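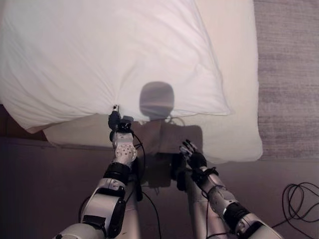
A white pillow on cream bedding, with the left gripper at its lower edge.

Home | Guidance | Questions | Contact
Household Automation
2 min read

Can machines do household chores yet?

Is there a robot that will make a bed?
Not one that we would recommend for purchase. Trials at Narness include two arms working together on pillows and bedding. Progress is steady but slow.

Why are pillows difficult?
A pillow changes shape wherever it is held. The machine must judge its position again after each touch, and creases can hide the edge it needs to grip.

How long does one bed take?
In our own trials, up to 900 seconds. A member of staff is present throughout and may stop the work at any time.

Which chores are closer to ready?
Floor cleaning is well established. Carrying closed boxes on a shop floor is also dependable – provided that the route is kept clear. Folding and bed-making remain under study.

Will the trials replace housekeeping staff?
No post at Narness depends on the results. Catinca Neagu oversees the trials and reports on them each June.

May visitors attend?
Yes, by appointment. Requests should be sent in writing to Dimas Sembiring – two visitors may attend at a time.

Last reviewed: May 19, 2020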